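The Oltus Log

1. Intake

Team Barnuvby had four members on the form and three in the room. The fourth, Dindo Tiongson, had been entered by his tutor without being asked, and he arrived in the second week with his own soldering iron and no opinion about the name.

The competition rules ran to several pages. Sison College was to submit one program, called a policy in the rules, which would clear a table it had not met before. The objects would be ordinary ones. The judges would choose them. A team could teach its program by example, using a hand-held gripper, and each example was to be logged with a number, an operator and a result.

Rommel Mangubat kept the log. He had named the program Oltus, after a typing error in the first file, and the error was now in too many places to correct.

2. Method

An example began with the gripper still and open. The operator counted one breath, moved to the object, closed, lifted, placed, opened and withdrew. Rommel read the number aloud before each attempt and wrote P or F after it.

By March the log stood at 1146 entries. Dindo had read all of them on the bus.

"You've marked 5 as a pass," he said.

"It was a pass."

"You dropped it."

"I dropped it in the right place."

Dindo considered this. He asked whether the program would know the difference between putting a thing down and dropping it in the right place. Rommel said that the program knew the path of the jaws and when they closed and opened. Dindo said that this was a yes, then, and that Oltus had probably been learning to drop things since October.

They ran the replay that afternoon. The Vanex arm, on loan to the college until the summer, reached over a sponge, lifted it to a sensible height, carried it to the tray and let go of it from there. The sponge bounced once. The arm returned to its start position and waited.

"That's you," said Dindo. "That's exactly how you put your bag down."

3. Correction

Rommel went through the log and changed the letters. It took him two evenings. He found that he could tell his own entries from the others without looking at the operator column, as his were quicker and the release came early. Where the release was more than a finger's width above the surface he wrote F – and there were a great many of them.

He did not delete anything. The rules allowed failed examples to be kept if they were labelled as failures. He added a column headed Height at release and filled it in as far back as the data went.

Then he asked Dindo for the gripper and began again with soft and light items, which had the worst record. Paper first, then film and wrapping. He closed more slowly. At the end of each placement he held the jaws shut for one more breath, felt the table through the handle, and opened.

"Next one," said Dindo, with the pen.
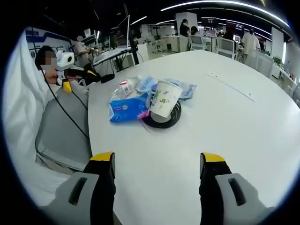 4. Result

Oltus was tested again at five in the afternoon, with the same sponge and the same tray. The arm came down until the sponge touched, and stopped. It stayed there long enough for Dindo to look up from the log.

"Is it stuck?"

"No," said Rommel. "It's breathing."

The jaws opened. Dindo wrote a P, and under Height at release he wrote nought.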